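1/ Vou contar neste fio a garra de mão que estou a construir em casa. O português é a minha terceira língua, por isso escrevo devagar e revejo duas vezes. Se encontrarem um erro, podem corrigir, eu agradeço.

2/ O projeto chama-se Pirel. Pirel é uma garra de dois dedos que se segura com a mão, sem motor. Eu aperto, os dedos fecham. Uma câmara grava o que a garra vê, e com essas gravações quero treinar mais tarde um braço pequeno, que ainda está desmontado numa caixa.

3/ A primeira versão é de novembro e era muito feia. Os dedos não se encontravam na ponta, ficava sempre uma fenda. Para uma esponja, sem problema. Para um anel, impossível.

4/ O erro era meu. Desenhei os dois braços com o mesmo comprimento no papel, mas furei um deles com a broca gasta e o furo saiu oval. Passei três noites a procurar o defeito no desenho, e o defeito estava na peça.

5/ Na versão nova furei tudo de uma só vez, com os dois braços presos um sobre o outro. Recomendo muito. Também abri um recorte triangular em cada braço, para ficarem mais leves. O pulso cansa-se depressa quando se repete o mesmo gesto 80 vezes numa tarde.

6/ Muitas pessoas perguntam pela tira azul na face interior dos dedos. Cada dedo tem a sua. Experimentei primeiro uma borracha mais dura, que comprei na loja Fledis, e as coisas pequenas saltavam para fora como sabão. Com a mais macia escorregam menos. Colei-a com cola de contacto e deixei uma noite inteira debaixo de um dicionário.

7/ Agora estou na parte das bijutarias. Escolhi contas de madeira num fio porque são difíceis: o fio dobra, as contas rodam, e a forma nunca é a mesma duas vezes. Uma caneca é muito mais educada.

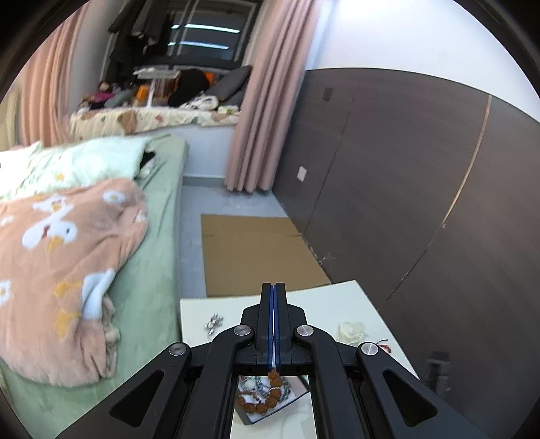
8/ Magdalini Margaritis respondeu ao post anterior que eu devia começar por objetos rígidos e só depois passar aos fios, porque um modelo que aprende primeiro o caso difícil fica confuso também no fácil. Perguntou ainda se gravo as tentativas falhadas ou se as apago.

9/ Respondo por partes. Sobre a ordem, ela pode ter razão. Os rígidos já gravei em parte: tampas, uma colher, peças de xadrez. Mas gravei-os com a garra velha, e não sei se posso misturar as duas coisas. Quem tiver experiência com isto, por favor diga.

10/ Sobre as falhas: guardo-as, numa pasta separada. No princípio apagava, e arrependo-me. Uma tentativa em que o fio cai a meio do caminho mostra bem em que ponto a pega estava errada.

11/ A meta é chegar a 1000 gravações. Tenho 800, contando as da garra velha. Se não puder usar essas, a conta fica bastante mais triste e prefiro não a fazer hoje.

12/ Uma nota sobre as articulações, para quem quer copiar. O parafuso não se aperta até ao fim. Aperta-se, e depois volta-se atrás um quarto de volta -- pelo menos com as minhas anilhas. Se fica justo demais, o movimento faz um salto pequeno perto do fecho, e é exatamente ali que se precisa de suavidade.

13/ Pus também uma gota de óleo de máquina de costura em cada eixo. Uma gota é uma gota. Na primeira vez pus demais e o óleo chegou à borracha, que tive de arrancar e colar outra vez.

14/ A câmara usa uma lente muito aberta, e as linhas direitas ficam curvas perto das margens. Calibrei com um tabuleiro de xadrez impresso, 40 fotografias em ângulos diferentes. O programa que faz as contas escrevi-o eu e chama-se Nyitrai. É lento, mas compreendo cada linha dele, e isto para mim vale alguma coisa.

15/ Perguntaram-me se não era mais simples comprar uma garra pronta. Era, com certeza. Mas eu trabalho o dia inteiro com folhas de cálculo e queria ter uma coisa nas mãos à noite. (Escrevi primeiro "nos mãos". Corrigi a tempo.)

16/ O que ainda não funciona bem: pegar só uma conta sem arrastar o fio inteiro. As pontas dos dedos são largas demais para entrar no meio de um monte. Penso limá-las em bisel, mas tenho medo de perder a área de contacto para os objetos maiores. Talvez faça pontas que se trocam.

17/ Outra dificuldade são as correntes de metal. Brilham conforme o ângulo e a imagem muda muito de uma gravação para a outra. Experimentei baixar a exposição e depois já não distinguia as peças escuras. Por agora deixo em automático e anoto a hora.

18/ Os desenhos das peças vão para a página da oficina partilhada Nirkthorpe, onde furei os braços. Estão em milímetros, com as minhas notas à mão, algumas em grego. Vou traduzir essas, um pouco de paciência.

19/ Próximo passo: fazer duas pontas em bisel e testar com o mesmo fio de contas. Se alguém já limou este tipo de ponta e tem um ângulo para sugerir -- escreva aqui em baixo, leio tudo, mesmo quando demoro a responder.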